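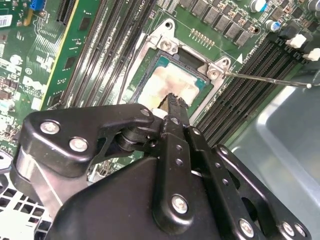
Old paste, bracket, screwdriver on the right-hand screw.

March, 11 p.m. and I am still thinking about thermal paste. I have had better evenings, though not as many as I'd like to claim.

The machine is the one from Endden, which I bought for 100 plus the gas to go and get it. Vesela Pavlović told me at the time that I was paying by the pound. She may be right. The case weighs as much as a dishwasher and I have carried it up the stairs twice now, the second time because I'd left it in the hall to "think about it."

The plan is 128 gigs of memory and a processor newer than the one in there. The board has long black slots on both sides of the socket, more than any home computer needs, and I find I want to fill every one of them. I know what this says about me.

Processor first. The old paste has gone beige with a bit of pink in it, smeared over most of the top, like foundation on a shirt collar. Under the bracket the thing looks very small for all the fuss. I had the manual open to the page on the retention screws, which wants them loosened a little at a time, alternating, and which then says "see section 6." Section 6 is about fans.

Vesela called in the middle of it to ask if I'd eaten. I had — crackers, over the sink, well away from the socket.

To do: more alcohol wipes, and the good ones this time, as the cheap ones shed. Find the little bag of spare screws. Write back to the man in Bristholm about the memory before he sells it to somebody who answers messages. Move the green card in the left slot somewhere safe, and find out what it does. I've owned it since before Christmas.

Bed. My back has opinions about the floor.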